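Prorkier two-finger gripper, second look: worth the line in a small cell budget?

We bought one Prorkier gripper in September to replace the unit that shipped with our arm. The request went through on price. The replacement quote from the arm dealer was high enough that a third-party gripper with a spare set of fingers still left money over for cabling. This review covers what a buyer should put in the budget, what the gripper does on light sorting work, and where I would spend differently.

Purchase. The list price covers the gripper body, one set of fingers and a short cable. It does not cover the flange adapter, which Skestbridge sells separately and which took 15 working days to arrive. Order it with the gripper. Allow a line for the longer cable as well; the one in the box reaches the wrist connector with no slack for the last joint to turn.

Setup. Mechanical fitting took 20 minutes. Software took most of an afternoon – the plug-in installs from the teach pendant, but the first version did not save the tool center point after a restart. An update fixed this. Payload and center of mass have to be entered by hand, and the values on the printed sheet are for the body without fingers.

Test work. We used small foam cubes and a shallow plastic tray on a paper-covered table, with tape dividing the surface into squares. Foam is a fair test of the low end of the force range, and the marked grid makes it easy to set a block back in the same spot between cycles. Over 186 picks the gripper dropped four blocks, all at the lowest force setting. One step up, there were no drops and no lasting dents in the foam. 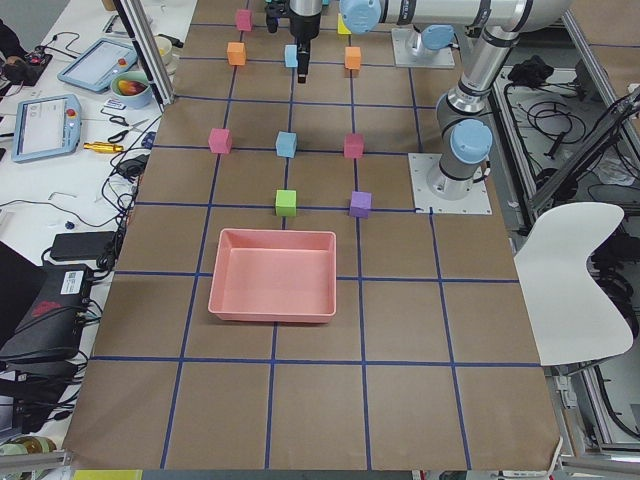 Ilse Smits objects that foam flatters any gripper, and that a buyer with machined parts should ask for a loan unit before signing anything. Her shop ran the same model on small brass fittings and had to change the finger pads after 30 hours. She would put pads in the yearly budget as a consumable and leave them out of the purchase price altogether.

I agree on the pads. Ours show little wear, but the load has been light. Montecinos stocks a harder pad that fits the same two screws; I have not tested it.

Running cost. There is no air supply to pay for, which removes a compressor and its service from the plan. Power draw is low enough that we did not meter it. The warranty is one year and excludes the cable. Given how the cable is routed past the wrist, I would hold a spare.

What I would change. The grip-detect signal is slow at short strokes, and the program has to wait for it on every pick. On nearly all of our jobs this does not matter. On a fast line it would. The Drellaria unit we had on trial reported sooner, but it costs more and needs its own control box, and the box needs a place to sit.

For teaching, test benches and low-volume sorting, I would buy the Prorkier again, with the adapter, long cable and one pad set on the same order. For two arms, ask for a price on both grippers together. Soledad Sosa in purchasing got the second adapter at no charge that way.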